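Notebook, January, Billeo bench
Entry 7

Re-ran the view-dropout comparison on the desk-tidying set. The claim from last month was that hiding the fixed view from the policy for part of training makes it lean harder on the wrist view, and that this is good for us. Half of that holds up.

Set is 2310 clips after Gekus threw out the ones with bad timestamps (232 gone, mostly mine). Dropout at 50 percent, same seed as before, same green grid cloth. I still think the grid is helping the depth head cheat. Parking that.

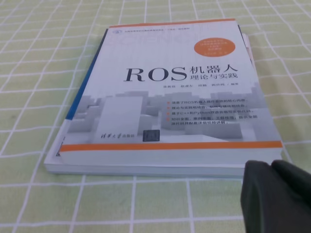
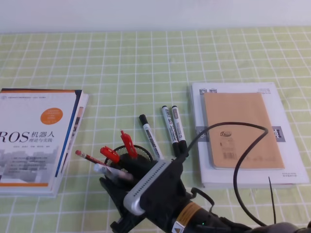
Wrist view first, then the fixed view. Same ROS textbook in both, filling one and shoved off to the left in the other.

Attention maps on the wrist stream go straight to the title lettering. Three big dark letters on a white cover, so fair enough, I'd look there too. The trouble is that the page edges, where a finger has to go, get almost nothing. With dropout on, the policy approaches the book more steadily and then commits to the wrong height with great confidence.

Pen holder is the other way round. Fixed view carries it, and dropout hurts. The mesh comes out as mush in the Ene encoder and I have no fix besides a bigger crop.

To do:
- dropout per object class, not per clip
- swap in a book with a boring cover
- rerun baseline without the grid cloth
- ask whoever renamed the Kollik configs to rename them back

Checkpoints are in the usual folder, under the usual bad name.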